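Tornthorpe Residents' Forum > Shared Kitchen > Procedures

Thread: Clearing the table after the midday meal, order of work

Posted by: JHollis_Admin
Members are asked to comment on the draft clearing procedure before it is adopted in December. The draft applies to the shared kitchen only. Please confine replies to the order of work and the placing of containers.

Step 1. Sort by destination. Paper and wrappers go in the clear bin. Food scraps go on the black board. Dishes remain on the teal tray until both are done. The dish rack stands at the other end of the table.
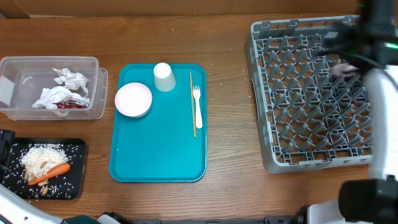 Step 2. Move the dishes from the tray to the rack. Plates and bowls go first, followed by cups.

Step 3. Empty the board and the bin, then wipe the table.

Jolene Hollis

Posted by: v_barros
I support Step 1 as written. I do not support Step 3. Rice should be dealt with before any dish is moved. Once grains reach the floor, they are walked through to the hallway, and the hallway is not on the kitchen rota. I request that the board be emptied at the end of Step 1.

Posted by: Paewai31
With respect to the previous member, emptying the board early means a trip to the compost pail and a second trip at the end for whatever is scraped from the bowls. One trip is sufficient. The draft should stand.

Posted by: v_barros
Bowls should be scraped at Step 1. The second trip would then not arise.

Posted by: B.Ruawai
I have two points for the record.

First, the draft does not say whether a whole carrot counts as a scrap. At present one is lying in the rice with the nuts. Under the Rakena compost guidelines we adopted, large pieces are to be cut up before they go in the pail.

Second, paper cups are not mentioned at all. I would ask that they be sent to the clear bin with the tissues, and not to the rack.

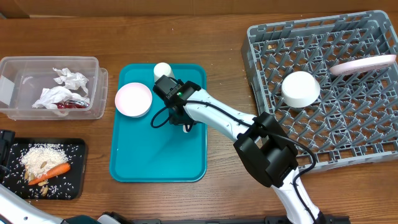

Table during Step 2, bowl and cup still on the teal tray.

Bronwyn Ruawai

Posted by: Paewai31
I agree on the cups. I disagree on cutting up vegetables at the table, as that puts a knife into a procedure that does not otherwise need one. It can be done at the pail.

Posted by: JHollis_Admin
Thank you. The draft will be amended as follows. Bowls are to be scraped at Step 1. Paper cups go to the clear bin. Large vegetable pieces are to be cut at the pail. The timing of the board remains open, and members may reply until 6 p.m. tomorrow.

Posted by: v_barros
My objection to Step 3 is maintained.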